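On keeping house rules short, and keeping them at all

September 2021

I have been meaning to write this one since March, when I promised a few of you in the comments that I would get my thoughts on paper about rules for recording hand tasks in people's homes. Then the summer got away from me, and I changed my mind twice, and I'm rather glad I waited, because the version I would have written in March was a good deal longer and not nearly as useful.

For those who are new, I look after the working rules for a small group that records everyday chores with hand-held grippers. The recordings go to people who train robot arms. I don't do any of the training myself and I would be hopeless at it. My part is the dull part, which I love: what has to be true of a kitchen before we start, how a person should move, what gets written down, and what gets thrown away.

When I took this over from Kylie Tamihana she handed me a binder (an actual binder, with tabs!) containing 173 rules. Kylie is a careful person and every one of those rules had a story behind it. Somebody had once left a phone on a counter with a message showing. Somebody else had worn a bracelet that kept tapping against the finger linkage. I read the whole thing over a weekend with a pot of tea and agreed with nearly every line, and then I went along to my first session at the Winmont flat and saw that the people doing the work had read the first two pages and were getting by on memory and good sense for the rest.

I don't blame them one bit. You can't hold 173 things in your head while you are trying to pick up a cup neatly. So the first thing I did, with Kylie's blessing, was sort the binder into two heaps. One heap was for things that must be right before anyone touches a gripper, and the other was for things that can be checked afterward by somebody sitting in a comfortable chair. The first heap came down to 12 lines on one sheet of paper. We call it the Birska sheet, after the flat where we first tried it, and it lives inside the lid of the equipment case.

I won't copy out all of it, but these are the lines I get asked about most.

Ask the household what they want put away, and then ask again once the equipment is out. People think of different things when they can see a lens pointing at their shelves. Mail, medicine, school photos, the calendar on the fridge.

Stove off, and the person who checked it says so out loud. I was teased for this one. I kept it anyway. It takes two seconds.

Cords off the floor wherever anyone will stand or step back.

Open both grippers all the way and close them all the way before the first take, and look at the pads while you do it. A pad that is starting to lift at one corner will be fine for twenty minutes and then ruin the rest of your afternoon.

Start each take with both tools open and start it in the same spot. Ours is just short of the object, with the fingers wide. I used to be relaxed about this and now I am a terrible nag.

Stop if you are tired. Write down that you stopped and leave it at that.

The big argument all summer was over tidying. The Masanja crew, who are lovely and very thorough, had got into the habit of clearing every surface before recording. You would walk into a kitchen where a family had plainly been cooking for years and it would look like a showroom. Their reasoning was that a clear background makes for fewer surprises, and for a first lesson I suppose it does. But we had 3000 takes by then, and when I sat down with 200 of them I couldn't tell one home from the next - same bare counter, same lonely mug in the middle of the table. A robot that only ever learns from bare counters is going to have a very hard time at my mother's house, I can tell you.

We went back and forth by email for weeks. In the end the rule we wrote was this: remove what is private, remove what is dangerous, and leave the rest where the household keeps it. If you move something for safety, note it. Don't bring in props to make a place look lived in, either, which was somebody's next idea and made me laugh.
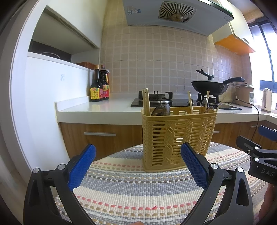
The tidying rule has a second half, and it concerns the object you are working with. We ask people to leave it loaded the way it would be on an ordinary day, even when that makes the job fussier. A utensil basket is a good case. With chopsticks leaning at their own angles and shiny spoon heads crowded in between them, you have to choose which handle or edge you are going for before you close the fingers, and you have to come in without knocking its neighbors. Patterned cloth stays on the table as well, though our sheet does ask people to look it over for loose threads, like the red one sticking up from the weave here, and to keep the pads clear of them. The sauce bottles at the back of the counter can stay exactly where they are. I'd much sooner have a busy kitchen with a good note attached than a bare one with no note at all.

Notes, by the way, are where I think most groups could do better, ours included. We use a little form that we named Lilletti for reasons too silly to go into, and it has just four boxes: where, what, who held which tool, and anything odd. The last box is the valuable one. People are shy of it at first and leave it blank, and then they get the hang of it and you start reading wonderful things like "spoon slid, grabbed it lower" or "sun came round, squinting." I have learned more from that box than from the binder.

Kylie still has the binder, and she looks things up in it for me when a new question comes in. Last month it was pets. There were four rules about cats, all sensible, and I have put one of them on the sheet and taken off the line about sleeves, which I may regret when the weather turns. If you run sessions of your own and have a short list you are fond of, do send it along. I would especially like to hear how you handle shared kitchens, where one person has said yes and the others are out for the day - we have been putting those off until everyone is home, and I'd love to know if somebody has found a kinder way to schedule it.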